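Workshop notebook, August, started 7:40 in the morning

Back on the cutlery for the Salinas job. Carrying over from the last page: the first crate is open, the second still has its strap on and stays that way until the first is logged.

The order sheet says 3024 pieces all told, forks, spoons and knives, in mixed finishes. Salinas wants them sorted by type and boxed, with anything scratched or bent held back. They don't care about sorting by finish within a type, which I confirmed by phone yesterday because the sheet can be read either way. Wrote "type only" across the top of it in marker so we don't have that conversation again.

Bins. Tried the deep gray crates from the store room first and gave up on them. Too tall. A fork dropped from the rim lands tines down and scuffs whatever it lands on, and you can't see the bottom without leaning over. The shallow colored bins are better for this. They hold less, so they need emptying more often, but you can see what's in them from where you stand.

Liners: cut felt for the shipping boxes out of the Pelwood roll. The roll is a little narrower than the box, so there's a bare strip along one long side. Put that side against the cardboard divider. Looks bad, works fine. Next time order the wider roll. I've put it on the supplies list under Pelwood, second line.

Handles on the Ivatano pieces are slick. They came with a thin film of something from the factory, a polishing compound I think, and it picks up lint from the felt. Wiped a few with warm water and a drop of dish soap and it comes off easily. Wiped a few more with the alcohol wipes and that left streaks on the darker finish. So soap and water, then a dry cloth. Do not use the alcohol wipes on the Ivatano pieces. The Gornis ones don't seem to mind either way.

10:15. Table set out for sorting by type, one bin for each.

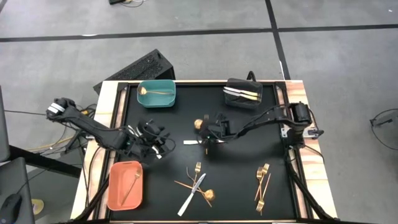
Settled the bin layout after moving things a couple of times. The bins want to sit out toward the sides so the middle of the table stays free for whatever is being sorted. Teal at the top left is spoons, the coral one at the lower left is forks, and the dark basket at the top right is knives. With the coral bin running lengthwise from back to front, a fork can lie diagonally in it, which is how they seem to want to lie, and there's still space for more next to it. The knives I'd like side by side with the blades all pointing left, like the two in the basket, so that whoever empties it can take hold of the handles. The black surface is good for this work too. Gold and rose-gold both stand out on it, and pieces lying crossed over each other are easy to tell apart.

Please keep the colors the same from now on. Spoons teal, forks coral, knives dark basket. Last month the labels were on tape and the tape came off in the wash, and we ended up with a shipping box that had spoons under a fork label. Color is harder to lose than tape.

Crossed pieces are the slow part. A small pile put down in a heap always tangles, mostly forks hooking over knives. What helps is putting down fewer at a time and spreading them before you start on them. If two are crossed, take the top one first, even when it's the one that has farther to go. Pulling from underneath drags metal along metal and we're supposed to be the ones finding scratches.

11:50. Count from the first crate: 439 logged. That's all three types together. The split is on the tally sheet clipped inside the crate lid and I'm not copying it out here. Held back 2 for bent tines, both forks, both Gornis. They are in an envelope in the top drawer, marked. Salinas may want to see them before they agree to replacements, so don't straighten them.

I had planned on the first 1000 being logged by the end of the day and I don't think we'll get there. Soap and water adds a step I didn't allow for. Could wash a whole tray at once and let it drain on a towel while sorting the previous one. Will try that after lunch.

2:30. Tried it. Washing by the tray is much better. Two trays going, one draining while the other gets sorted. Dry them by hand before they go on the table though, the water spots on the gold finish are hard to tell from real marks under the overhead light. I pulled three spoons as damaged and then rubbed the marks off with a thumb. Put them back in the count.

About the light generally — the overhead puts a bright line down every blade and you end up tilting each one to check it. Fine for knives, annoying for spoons, where the bowl picks up everything in the room. A cloth over the window blind might cut some of it. Or check the spoons at the sink, where it's dimmer. Haven't decided.

Thought about a separate bin for the finishes anyway, even though Salinas doesn't need it. Their buyer could change their mind and then we'd be opening boxes. Decided against it. It would double the bins and there isn't table for it without crowding the middle. If they change their mind it goes on a new invoice.

4:45. Stopping at the end of this tray. The bins get emptied into the felted boxes tonight, not left standing. Boxes are on the lower shelf, lids loose. The felt in the fork box has already started to ruck up at one end, so I've put a bit of double-sided tape under the corners. Check whether it's holding before adding another layer.

To do:
Finish first crate, then cut the strap on the second.
More towels. The thin ones stay damp.
Ask Ivatano what the film is and whether it ships on all their finishes.
Wider roll from Pelwood.
Tell Salinas about the bent forks before they hear it from the packing slip.
Marker is nearly dry, get another.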